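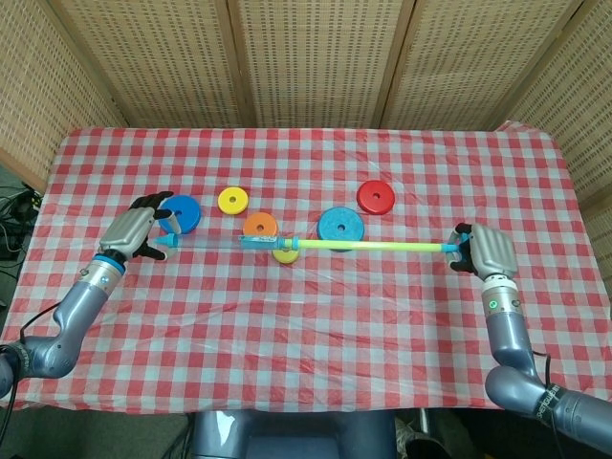
Checkered tablecloth and folding screen

Unit 6: Putting Out a Record on a Small Label

Welcome back! Last time we stopped at the mixing stage, so today we pick up with the finished master and follow it all the way to the shop shelf. This is my favorite unit of the course, and I hope the sleeves I'm passing around show why.

Our running case is Drimongate, the second LP by the instrumental band Sona, released on the Dilell label. Keep your copy of the budget sheet from Unit 5 handy.

Pressing numbers

Dilell pressed 1000 copies, with 700 on black vinyl and the rest on clear. Look at the split again before you do the homework. Clear vinyl costs more per disc, but the band sold it mostly at shows, where no store takes a cut, and it was gone by July!

The earlier single, "Fakir," had a run of only 646. That odd number comes from the plant: most pressing contracts let the plant deliver a little over or under the order, and you pay for what arrives. Always read that clause.

Sides and running time

An LP side sounds best under 20 minutes or so at 33 rpm. Go longer and the grooves have to be cut quieter and closer together. Sona's closing track is eleven minutes of slow build (play it loud, it's wonderful), and the band moved two songs to side A to give it room. Listen for how much low end survives near the label, where the groove speed drops.

Test pressings

Play every test pressing start to finish, on more than one turntable if you can. Write down the side and time of each click. A click in the same spot on several copies points to the cut or the stamper; a click on one copy is usually just that disc.

Terms to know: lacquer, stamper, matrix number, dead wax, overrun, one-sheet

For next class

1. Draw up a release calendar for Drimongate, working backward from the shop date.
2. Redo the budget with a total of some 4000 dollars. What goes first, the printed inner sleeve or the clear vinyl?
3. Bring one record you love and copy out whatever is scratched in the dead wax. There are some great ones out there!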